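What Does Pleltthorpe Drink? My Project on Soft Drinks, Sugar and Where All the Bottles Go

Handed in 30th September

Right, so the reason I picked soft drinks is that I drink far too many of them. When we got the list of topics I skipped straight past the Romans and the water cycle and saw "a food or drink that people in your area buy every week", and I knew I could do that one without even leaving my street. (I did leave my street. Twice, for the shops.)

My question started out as "why do people like cola so much?" and my teacher said that was a bit big, which is fair. So I cut it down to three smaller ones. What do people in Pleltthorpe buy when they want a fizzy drink? Do they know how much sugar is in it? And what do they do with the bottle when they've finished?

How I did it

I wrote a questionnaire with 5 questions on it and printed it off at the library. I got 58 of them back, which I was really pleased with! Most came from my year group and their families, and the rest came from people going in and out of Cheema, the corner shop near the bus station, where they very kindly let me leave a pile on the counter with a pen on a string. The pen went missing on the first afternoon. I took another one.

I know the results are lopsided. Loads of the answers are from people my age, and if you stand outside a shop that sells sweets you're going to meet people who like sweets. I thought about going to the bowls club as well to even it up but I ran out of time, so please read everything below with that in your head.

I also wrote down prices at Cheema and at Grakis, the big supermarket on the ring road, and I did two taste tests at home.

What people buy

Cola won by miles. I sort of expected it but I thought lemonade would put up more of a fight. Lemonade came second, then orange, then a big messy group of energy drinks and things with mango in them. A few people wrote "water" and underlined it, and I felt a bit told off.

What surprised me more was the size people go for. I'd assumed everybody bought cans. In fact lots of the grown-ups said they get the big bottles because it works out cheaper, and then it goes flat in the fridge door and they pour the end away. One person wrote that they squeeze the bottle before putting the lid back on to keep the fizz in. I looked this up and it doesn't really help, and might even make it worse, as the gas comes out of the drink to fill the space you squeezed. My whole family does it anyway.

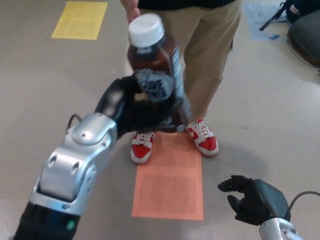
The small bottles are the ones you buy when you're out, and they're terrible value. At both shops I could have got a big bottle of own-brand cola for less than the price of a small one of the famous kind from the fridge. When I asked people why they still buy the small ones they nearly all said the same thing: it's cold and it's got a lid. You can't put a can back in your bag. I hadn't thought of the lid as something you pay for, but I think it is!

The sugar question

For question three I asked people to guess how many teaspoons of sugar were in a glass of ordinary cola. The guesses were all over the place. Some people put one, some people put thirty (thirty! that would be syrup). The younger ones mostly guessed too low and the parents mostly guessed too high, maybe from years of telling us it'll rot our teeth.

Then I got the kitchen scales out and weighed the sugar for myself, using the figures off the back of the bottle. I tipped it into a clear glass so I could see it. It's a lot more than it sounds when it's just a number on a label. My mum has left the glass on the windowsill as a warning and I'm not allowed to move it.

The taste tests

Test one was ordinary cola against diet. I poured them into matching mugs and made my family shut their eyes. Everyone said beforehand that they could tell straight away, and they were mostly right, annoyingly. My brother said the diet one tasted "like the smell of a new shower curtain".

Test two was the dear cola against the Grakis one, and here it all fell apart. Hardly anyone could tell, and my dad, who refuses to have the cheap stuff in the house, picked it as his favourite and then asked to do it again. He picked it again.

Where the bottles go

Most people ticked "recycling bin". I'm a bit suspicious of that, having walked along the canal path, but you can't call people liars on a questionnaire. Quite a few wrote that they use the street bins when they're out and don't know what happens after that. Neither did I, so I looked at the Vusteck leaflet that comes with our green box. It says to empty the bottle, squash it and put the lid back on. I'd been taking the lids off for years.

What I'd do differently

I'd ask more older people, and I'd write question four better. It said "How often do you have one?" and I never said one what, so some people answered in glasses and some in bottles, and I had to leave it out. I'd also like to do it again in November when it's colder, as I think tea would do much better.

I've cut down a little bit myself. I had squash while I was typing this up.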